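2020-02-04

Back on the grippers all day, and my wrists know it! Benedicta Amegashie wanted the two hand-held ones compared before March, so we've been going at it over the brown cloth with the letters on, which is now so buried in boxes and cartons that I keep losing my phone charger under it. The Fevora pads are softer than I expected (nice), but the Arkedach arms have a bit of play in them that I can't tune out, however much I fiddle with the screws. We set the closing value to 255 for both and I got 41 clean pick-ups with the first and 40 with the second, so that settled nothing at all.

The glasses case is my favourite thing to grab, or whatever that brown case was meant for, and the hanging scale is the worst, because the hook swings about.

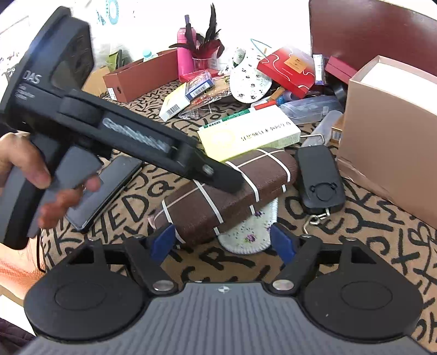

Benedicta thinks I squeeze too early and she's probably right, I do get impatient. Tomorrow I'm to try the Puvgate controller and go slower. Must ring Xiong about the spare pads first, and buy milk.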